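Section 3: Setting up a group tour in Wateo

Reading time: 3 min

This section covers the creation of a small-group day tour in the Wateo booking desk. It assumes that the operator account is already active and that at least one vehicle has been entered under Fleet.

3.1 Create the tour

1. Open Tours and select New tour.
2. Enter the public name of the tour. Names longer than one line are shortened in search results.
3. Select the departure town. Operators with depots in both Brutmont and Effiong must create a separate tour for each.
4. Set the maximum group size. The default is 15 guests. The driver and guide are not included.
5. Select Save draft.

Note: A draft is not visible to guests or to resellers.

3.2 Add stops

1. Open the draft and select Stops.
2. Add the pick-up point first, then each visit in the order of travel.
3. For each stop, enter the arrival time and the length of stay in minutes.
4. Mark meal stops as Meal. Dietary requests are sent only to stops marked in this way.
5. Check the travel times that Wateo places between stops. These are based on normal road conditions and do not allow for ferries or market-day closures.

Caution: Changing the order of stops after bookings have been taken sends a notice to every booked guest. Make all changes in one session and save once.

3.3 Set prices and cut-off

1. Select Prices and enter the adult rate.
2. Enter a child rate if one applies. A blank field means that children are not accepted — it does not mean that they travel free.
3. Set the booking cut-off. Two days before departure is the usual setting for tours with a meal stop.
4. Choose the refund rule from the list.

Error 326 appears when the cut-off falls after the departure time. Correct the cut-off and save again.

3.4 Publish

1. Select Preview and read the page as a guest would see it.
2. Confirm that the pick-up point on the map matches the written address.
3. Select Publish.

Note: Tours sold through Bestau appear there after the next overnight update. Seats sold by Bestau in the meantime on an older version of the tour keep the old price.

To withdraw a tour for the winter, set the last running date in October and leave the tour published. Existing bookings, reviews and the page address are then kept for the next season.

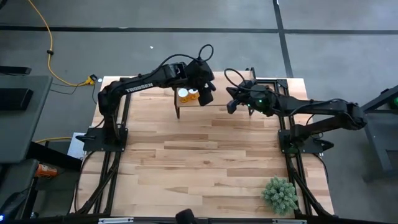

Tours that have been deleted cannot be restored, and their bookings must be moved by hand to another departure before the deletion is confirmed.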